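Custville clothes bank moves to bigger rooms in July

Families in Custville who rely on the town's free clothes bank will have a good deal more elbow room from July, when it moves out of the old chapel annexe and into the former Camenzind shoe shop on the corner of Plosia Street, which has stood empty for 3 years and has been much missed by everyone who bought their first school shoes there. 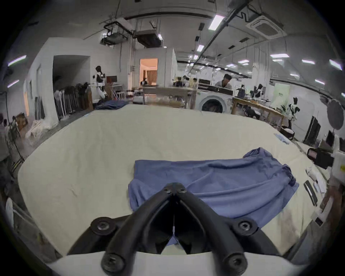

The clothes bank handed out 1452 items last winter, and the new premises will have proper rails, two changing cubicles and (at long last!) a back room for sorting. Donations of clean clothing in any size are very welcome, blue shirts and trousers for the local schools most of all, and they needn't be ironed: a garment as wrinkled as the periwinkle one on the padded table is perfectly fine to bring along. Winter coats can wait until the autumn if you have the cupboard space.

Bestimero, the bakery next door, has kindly promised 100 buns for the opening morning, which falls on a Wednesday. Doors open at ten, and the kettle will be on well before that.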